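3 min read

4.2 Coverage before and after sentencing

Coded 414 news items on the Vedov case, all from music sites, none from court reporters. The rapper's plea took up most of the early ones. Of these 300 ran before the hearing, the rest after. Harasym's scheme used throughout (tone, source, mention of new music). Sources thin — 69 items quote nobody by name, and "reports say" does most of teh work.

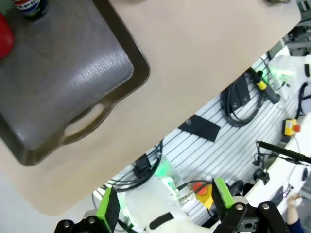

After sentencing the tone shifts. Fewer jokes, more talk of the next album, Undent, and whether the label Wulel would still put it out in December. Roughly 60 items treat the release date as the main story and the sentence as background. See Figure 3 for the split by week.

Figure 3. Items per week by main topic, Vedov case. Duplicates removed, reposts kept if the headline was diffrent.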